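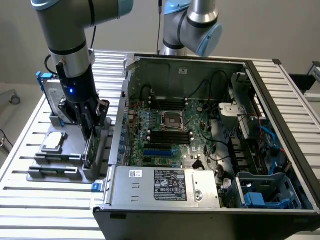
Call for participants: people who fix computers at the kitchen table

Can a machine do your chores yet? At Katetti we ask that question every working day, and the answer so far is "some of them, slowly, and please stand back." Folding towels is coming along. Opening up an old desktop computer and putting a card in its slot is much harder — the kind of job your uncle does on a Sunday with a screwdriver between his teeth!

We want to know how real people do it, and that's where you come in. We're looking for 200 adults to spend a session with us at the Grinley workshop, swapping memory, cards and drives in ordinary desktop towers while we watch your hands and ask you lots of questions. Afterward you try the same job through the arms, using hand controls. Most of us at Katetti were terrible the first time, so come as you are.

You don't need a degree or a tech job. We'd love to hear from repair shop workers, hobbyists, school lab helpers, and anyone who has ever kept a family computer going past its best years. Complete beginners are welcome too (we're saving places for you). You should be comfortable standing at a workbench, and you should have normal feeling in your fingertips, with or without glasses on your nose.

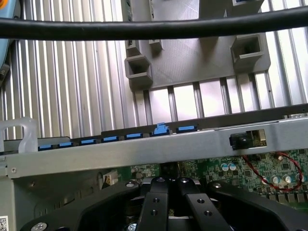 Getting the gripper in close to the blue tabs, with cables and a circuit board nearby.

Sessions last 2 hours and start at 9 in the morning. You'll be paid for your time, with travel within the city covered. We record your hands and voice but never your face, and you can stop whenever you like and still get paid.

Inês Azevedo runs the sessions and Ott Lepik looks after the arms. They both love odd tips, so if you have your own trick for a stubborn latch or a cable that won't stay out of the way — bring it!

To sign up, call the Grinley front desk at extension 1217 and ask for Kyu-ri Shin. Tell her what you last repaired and how it went. Sign-up is open through the end of November.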